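Objet : Re: [fournisseurs] Changement de fonderie pour les corps de vanne

Bonjour à tous,

J'ai relu deux fois la présentation de Cekum et je reste sur ma faim. « Partenaire stratégique », « qualité maîtrisée » : très bien, mais je cherche toujours un certificat matière.
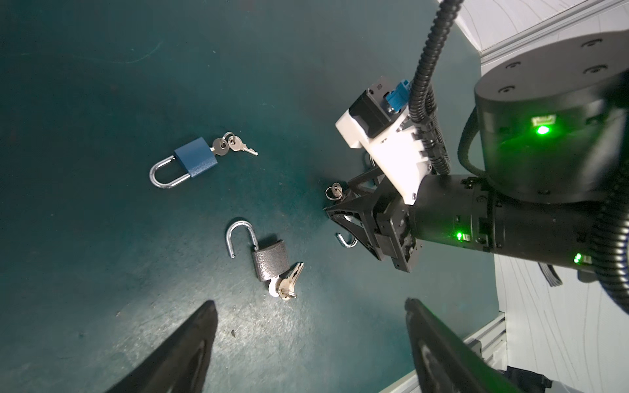 Service Achats — Groupe robinetterie industrielle

Le 29 oct. 2021, Remedios Benítez a écrit :
> Cekum nous propose de reprendre les 475 corps que Wornus
> coulait jusqu'en juillet, avec un délai de huit semaines.
> Pacheco travaille déjà avec eux et s'en dit content.
> Je serais d'avis de signer avant la fin du trimestre.

Huit semaines, modèles compris ? Wornus en demandait le double et livrait en retard. Quant à Pacheco, ils achètent des brides, pas des corps sous pression — leur satisfaction ne nous apprend pas grand-chose.

Sur les quelque 321 pièces du dernier lot Wornus, nous avions au moins les procès-verbaux d'épreuve. Je ne vois rien d'équivalent dans l'offre.
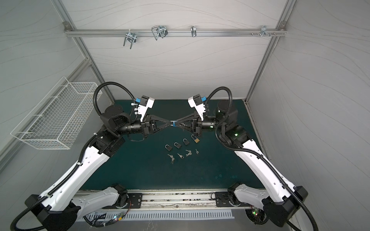
Ce que je demande avant toute signature

— quatre corps d'essai, radiographiés par un laboratoire que nous choisissons ;
— le prix de l'outillage, écrit noir sur blanc ;
— le nom du sous-traitant d'usinage. On m'a parlé de Loltex au téléphone, l'offre n'en dit pas un mot.

Remedios, peux-tu leur transmettre ? S'ils répondent sur ces points, on en reparle. Sinon je voterai contre.

Cordialement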